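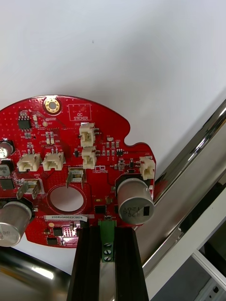 Inicio Quiénes somos Charlas Recursos Contacto

Categoría: Neurodiversidad y empleo

19 de junio de 2023 – Área técnica de Zanutia

Dispraxia en la edad adulta: del cuestionario al puesto de trabajo
Notas del ponente

Diapositiva 1. Título

Duración prevista: 40 minutos, más turno de preguntas. Decir al principio que se usará «dispraxia» como término corriente y «trastorno del desarrollo de la coordinación» (TDC) cuando se hable de criterios diagnósticos. En la documentación de los servicios aparecen los dos, a veces en el mismo informe.

El material procede del servicio de orientación de Zanutia. Son datos de gestión. No hay grupo de control y nada de lo que sigue permite estimar prevalencia.

Diapositiva 2. Definición operativa

Adquisición y ejecución de habilidades motoras coordinadas por debajo de lo esperable para la edad y las oportunidades de aprendizaje, con interferencia en la vida diaria, inicio en el periodo temprano del desarrollo y sin otra condición que lo explique mejor.

Detenerse en «inicio temprano». En un adulto de 45 años este criterio se reconstruye con cartillas escolares, el relato de la familia o la memoria de la propia persona. Las tres fuentes fallan de manera distinta. Las notas de educación física informan poco; los comentarios sobre letra y presentación de cuadernos, bastante más.

Si la dificultad es nueva o ha empeorado, no seguir con el cuestionario: derivar a medicina de familia para valoración neurológica. Repetirlo al final de la charla.

Diapositiva 3. Qué refieren los adultos

Leer solo los ejemplos de la columna derecha:
– conducir con cambio manual, aparcar, calcular distancias laterales;
– escribir a mano mientras se escucha;
– cocinar con dos fuegos a la vez;
– fatiga al final de la jornada sin esfuerzo físico aparente;
– orientarse en edificios de varias plantas;
– estimar el tiempo de una tarea.

Los dos últimos no son motores en sentido estricto. Se incluyen por la frecuencia con que aparecen en las entrevistas. La coexistencia con TDAH y con autismo es habitual y hay que preguntar por ambos. Un diagnóstico previo de autismo no excluye el de TDC, aunque todavía recibimos informes donde la torpeza motora se da por explicada y no se valora.

Diapositiva 4. Datos del servicio

Cuestionarios completados en línea: 3.497. El objetivo del plan era de 4.000, de modo que no se alcanzó. Decirlo sin rodeos, porque la cifra está en la memoria anual y alguien la habrá leído.

Entrevistas de orientación posteriores: 218. Las entrevistas se ofrecieron a quien superaba el punto de corte y además pedía ayuda por un asunto laboral. El segundo filtro es el que más reduce. No presentar el cociente entre las dos cifras como tasa de nada.

Sesgos conocidos: difusión por redes y por asociaciones, cuestionario solo en castellano, predominio de personas con estudios superiores. El formulario no se podía guardar a medias hasta mayo, lo que seguramente dejó fuera a parte de quienes más nos interesaban.

Diapositiva 5. Herramienta

El formulario funciona sobre Jultonik. Mencionarlo una vez y pasar. Si preguntan por protección de datos: respuestas seudonimizadas, la clave de correspondencia se guarda aparte, acceso limitado al personal de orientación.

Un punto de corte superado indica que conviene una valoración. El correo automático de resultado se redactó tres veces. La primera versión decía «resultado positivo» y generó llamadas de personas que lo habían entendido como diagnóstico. La actual dice «sus respuestas son compatibles con dificultades de coordinación que merece la pena valorar».

Diapositiva 6. Valoración formal

Aquí el público suele pedir nombres de centros. No darlos desde la tarima; remitir a la hoja de recursos.

Problemas prácticos por orden de aparición:
a) Las baterías motoras estandarizadas se diseñaron en su mayoría para población infantil y adolescente. En adultos los baremos son escasos.
b) Terapia ocupacional y neuropsicología se reparten la valoración sin protocolo común.
c) El informe describe el déficit y no dice nada del puesto.

El apartado c es el que ocupa el resto de la charla.

Diapositiva 7. Del informe al puesto

Proponer una estructura de 5 apartados para el anexo laboral: tareas afectadas, condiciones en que empeoran, condiciones en que mejoran, ajustes solicitados y fecha de revisión. Una página como máximo. Recursos humanos no necesita las puntuaciones, y la persona no tiene por qué entregarlas.

Insistir en la redacción por tareas. «Dificultad de integración visomotora» no permite decidir nada a un responsable de turno. «Comete errores al transcribir a mano cifras dictadas por teléfono» sí.

Diapositiva 8. Ajustes de bajo coste

Teclado en lugar de escritura manual. Actas enviadas después de la reunión. Plano del edificio y primer recorrido acompañado. Puesto fijo si hay mesas rotatorias. Instrucciones de procedimiento por escrito y disponibles en el punto de uso. Periodo de aprendizaje ampliado en tareas manuales nuevas, con práctica distribuida en sesiones cortas.

Sobre la velocidad: el error común es conceder más tiempo en todo. Pedirlo tarea por tarea. Varias personas entrevistadas trabajaban más rápido que sus compañeros en la parte analítica y el ajuste general las dejaba con jornadas mal repartidas.

Diapositiva 9. Caso Galbraith

Empresa de logística, departamento de administración. Hay permiso para citar el nombre, no para dar detalles de la plantilla. Ajuste aplicado: sustitución del albarán manuscrito por formulario con campos desplegables. Se implantó para todo el departamento, con lo que no hizo falta que nadie comunicara un diagnóstico. La empresa no midió errores antes del cambio, así que no hay comparación posible.

Si se va mal de tiempo, saltar a la 11.

Diapositiva 10. Comunicar o no comunicar

Exponer opciones sin recomendar. Comunicar a prevención de riesgos, a recursos humanos o al mando directo tiene consecuencias distintas y cada vía deja un rastro documental diferente. El reconocimiento administrativo de discapacidad es otro procedimiento y no depende de la empresa. Las preguntas jurídicas concretas se anotan y se contestan por escrito.

Diapositiva 11. Cierre y preguntas

Repetir: dificultad nueva o progresiva, derivación médica.

Preguntas previsibles:
– ¿Se cura? Es una condición del desarrollo que suele persistir. Las habilidades concretas se entrenan y mejoran con práctica específica.
– ¿Sirve el cuestionario para menores? No. Está redactado para mayores de 18 años.
– ¿Se puede usar el anexo laboral fuera de Zanutia? Sí, citando versión y fecha.

Dejar en pantalla la dirección de la hoja de recursos hasta que se vacíe la sala.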